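Household Chore Readiness Checklist, Draltby test flat
Unit: Setham arm, Wedorix control box
Checked by: Gearóid Mulligan, 6th June

1. Floor clear of cords and rugs: OK. Moved one cord behind the bookcase.

2. Emergency stop within reach of the person on duty: OK. Pressed it 11 times, stopped 11 times. Lovely.

3. Finger pads clean, no grit: OK. Wiped left pad again after lunch.

4. Grip force limit set for cloth: OK after change. Was still on the setting for cups.

5. Pick up a small cloth from a bare table: PASS. 81 good picks out of almost 100 tries, and it was a joy to watch (last spring we were lucky to get a handful!).

6. Pick up a small cloth from a patterned or openwork tablecloth: NOT SIGNED OFF. The fingertips can catch in the holes and drag the whole cover. Keep cups and glasses off until this is closed.

7. Fold in half, edges matched: PARTIAL. Corners wander. Yeom has new fold settings coming and I can't wait to try them.

8. Wipe down counter: PASS, dry counter only.

9. Person stays in the room for all chores: REQUIRED. No change from the June sheet.

Open items: 6 and 7. Recheck both before anyone tries laundry.

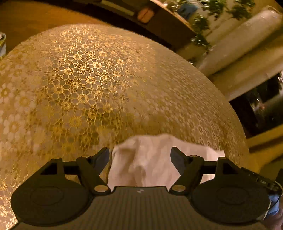

Can a machine be left alone to tidy a table yet?

Plain tables with a few sturdy things on them are getting close, but soft cloth and delicate covers still need a person nearby with a hand on the stop button.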